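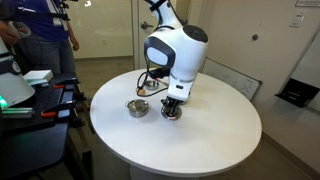 Noemi Crenshaw preguntaba si la mancha blanca que deja una olla caliente en una mesa lacada se puede quitar sin volver a pintar.

12 de abril de 2020, por Noemi Crenshaw

La mesa es de mi madre, lacada en blanco satinado. La mancha tiene unos 40 centímetros de largo y se nota sobre todo de lado, con la luz de la ventana. Ya pasé un paño con agua y jabón neutro y sigue igual. No quiero usar nada abrasivo. ¿Alguien lo ha conseguido?

Toltano
Si el cerco es lechoso, suele ser humedad atrapada en la laca. Pon un trapo de algodón seco encima y pasa la plancha tibia, sin vapor, 6 segundos cada vez. Levanta, mira y repite. A mí se me fue casi todo en una tarde. Prueba antes en el canto de abajo. Si la zona está amarilla o áspera, la laca está quemada y la plancha no hará nada: toca lijar fino y dar dos manos.

Ismail
Pasta de dientes y listo.

Betach
Cuidado con la pasta, que lleva abrasivo y en un acabado satinado deja un brillo peor que el cerco. Yo dejé el mío desde agosto con un salvamanteles encima y ahí sigue.

Temas relacionados
Cómo quitar cera de una mesa barnizada
Bisagra de armario que no cierra
¿Laca al agua o esmalte sintético?
Cal en el fondo de la tetera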